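The Understudy's Kitchen
5 min read
April | by Inna Lysenko

So my aunt Valentyna left me her recipe for cherry dumplings, and by "left me" I mean she is alive and well and living in Korus and simply refused to make them anymore. She mailed me the card in an envelope with no note. On the back she had written, in pencil, "You have hands too."

I have hands! What I didn't have was any idea how much flour "enough" is, or who "the blue bowl" was, and the card mentioned both of them twice.

I called my cousin Myroslav, who told me the blue bowl broke when he was 11 and that he'd been blamed for it, and could we please not bring it up. Then he brought it up for most of an hour. It was the cat, apparently. It had always been the cat.

"Just use a big bowl," he said, when he'd finally worn himself out. "And don't let her know you called me." 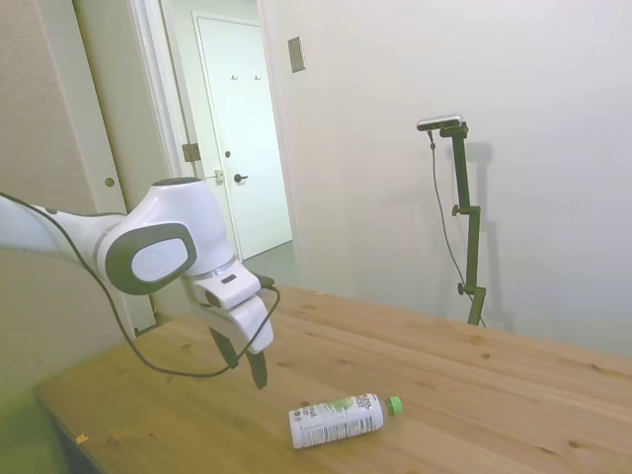 A bottle on its side on the wooden table.

The first batch fell apart in the pot and I ate them with a spoon, like soup, standing up. The second batch was so tough that my neighbor Khrystyna, who is the politest person in the building, chewed one for a very long time and then asked me how work was going.

"Is it the dough?" I said.

"I like the cherries," she said.

By then it was 10 at night and there was flour in my eyebrows (I found this out from the elevator mirror the next morning, on my way to the office, which tells you how closely I'd looked at myself). I called my aunt. She picked up right away – I think she'd been sitting by the phone, though she would never say so.

"You called Myroslav," she said.

"I didn't."

"He told you about the bowl."

"He says it was the cat."

There was a pause, and I could hear her television, some game show with a lot of clapping.

"Of course it was the cat," my aunt said. "I saw it happen. But he'd eaten all the cherries that day, so I let it stand."

I laughed so hard I had to put the phone down on the counter. When I picked it up again she was already talking about dough, and warm water, and how you have to let it rest under a towel and go do something else, and I was writing on the back of the gas bill as fast as I could. 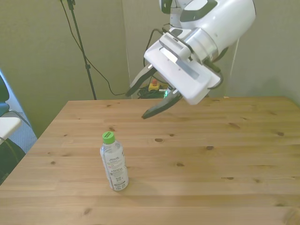
Water bottle, green cap, knotty pine.

The third batch held together. They weren't hers – a little lopsided, and I'd pinched a few of them so hard they looked worried – but they came up to the top of the pot when they were supposed to, and Khrystyna took five home wrapped in foil.

I put the rest in the freezer and called Myroslav to tell him he'd been cleared.

"She said that?" he asked. "She said those words?"

"She saw the whole thing."

He didn't say anything for a bit. Then he wanted to know if there were any dumplings left, and what time I'd be home.

Contact | © Inna Lysenko | Back to top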